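Puvamico Collection Station: Set-up and Operating Guide
Section 3. Recording two-handed demonstrations with the organiser box
Issue date: 26/10/2022
Prepared by: Qiuyue Han
Approved by: Kenna McIver

3.1 Purpose
This section sets out the procedure for recording demonstrations of the box task with a pair of hand-held grippers. The recordings are used to train the Jia policy. Operators must have completed the introductory session before working alone at the station.

3.2 Preparing the table
1. Place the white board flat on the table and wipe it clean.
2. Set the organiser box on the board with the latches towards the operator.
3. Release both latches and open the lid fully, so that it lies back on the board.
4. Check the compartments against the task card. The card states which compartments are to be empty at the start and which are to hold an item.

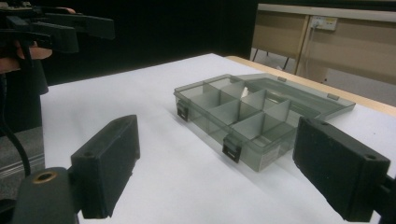 5. Draw the backdrop and curtains as far as the task card requires.
6. Confirm that the free space in Droleo is at least 1,000 megabytes before each session.

Note: The box need not be square to the table. Its angle should be changed between demonstrations, following the placement list.

3.3 Holding the grippers
1. Take one gripper in each hand and stand at the near side of the table.
2. Open and close each gripper fully three times. The finger positions shown in Droleo should follow without delay.
3. Bring both grippers to the start position, with the jaws open and clear of the box.
4. Hold still until the tone sounds.

Caution: Keep cables clear of the jaws and of the operator's feet. A cable that is pulled tight during a demonstration may damage the connector. Stop the recording before freeing it.
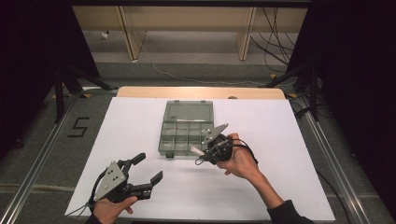
5. Carry out the task at an even pace. Avoid resting the wrists on the board.
6. Return both grippers to the start position and wait for the second tone.

If an item is dropped on the board, pick it up with the gripper and continue. If it falls to the floor, end the demonstration and mark it "D" in the log.

3.4 Checking the recording
1. Open the latest entry in Droleo and play back all views.
2. Confirm that the box can be seen in both gripper views at the start position.
3. Confirm that neither view is blurred or blocked by a sleeve.
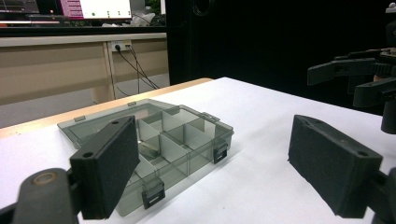
4. Accept or reject the entry. A rejected entry must carry a reason code; see Appendix B.
5. Reset the table as described in 3.2 before the next demonstration.

Note: Entry numbers are never reused. The target for the box task is 3,000 accepted demonstrations. The September set, collected at Gornau, contributed 963 of these and need not be repeated.

3.5 Ending the session
1. Close the session in Droleo and wait for the transfer to finish.
2. Return the grippers to their stands and connect the chargers.
3. Close the lid of the box, fasten the latches and return it to the task tray.
4. Sign the station log. Faults should be entered on the separate fault sheet and reported to the shift supervisor the same day.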